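ok so backing. I passed my road test in February and I still think about backing more than anything else in this job. small thread

my first solo run was 268 miles out to Jirnidville, no trouble at all. then the last 42 feet took me longer than my lunch break

the Levari yard there has docks on the blind side only. you come in off the street and the trailer hides every single thing you want to look at

what I did wrong: started my turn too early, panicked, cranked the wheel the other way and chased the trailer all over the lot. a guy in a Bárány truck just sat and waited with his window down. bless him

what works for me now – pull way further forward than feels right before you back up. setup is most of it. a bad setup can't be saved with steering, just pull up and start over

small moves on the wheel. I mean tiny! and wait a second for the trailer to answer before you add more

G.O.A.L. – get out and look. I got out 2 times on that dock and I'd do it again. set the brakes first, please

windows down, radio off, flashers on. if your spotter goes out of sight, stop right there till you see them again

did the same dock again this month at 5 am, one pull-up, in the hole. I yelled in the cab lol

next up is the Stusteo warehouse, which has a slope down to the dock. if you've been in there tell me which side to set up from

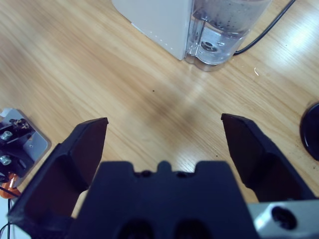

gripper wide open over the wood tabletop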